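Picking the Second Arm: Our Equipment Planning Gallery

We've been saving up for a second work cell at Dellitz for what feels like forever, and this fall it finally gets its own line in the budget! Kirsty Hollis put together the shopping list, Thanasis Papadakis has been chasing quotes from Vondska and Huveck, and the rest of us have been happily arguing over tables, grippers and bins. Our first spreadsheet had 14 lines. The current one has 79, and a surprising share of those are cables, brackets and spare finger pads (budget for pads, really, you'll go through them).

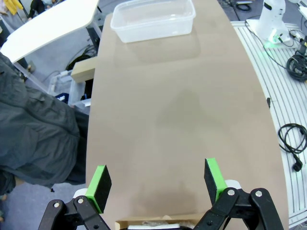
Green fingers with black pads, open over the tan table, and a clear bin waiting at the far end. The white arm base on the right has its green light on.

I love this view, and it has been great for planning. Reach was the first thing we argued about: Aivar Mockus wants a bin at the far end of every table, and that rules out the shortest arm on the Huveck quote. Bins are the cheap part, so we're ordering plenty. Slotted platforms are not cheap at all, but being able to shift a base over and bolt it down again is worth every cent to us.

Still open: 2 grippers or 4? Manaia Maihi makes a good case for the bigger order, with a full spare set on the shelf, and the Vondska price does get friendlier at that quantity. We'll add more pictures once the orders go in, starting with the new table.

Questions about the list? Write to Kirsty at the Dellitz workshop | © 2020 Dellitz | Back to top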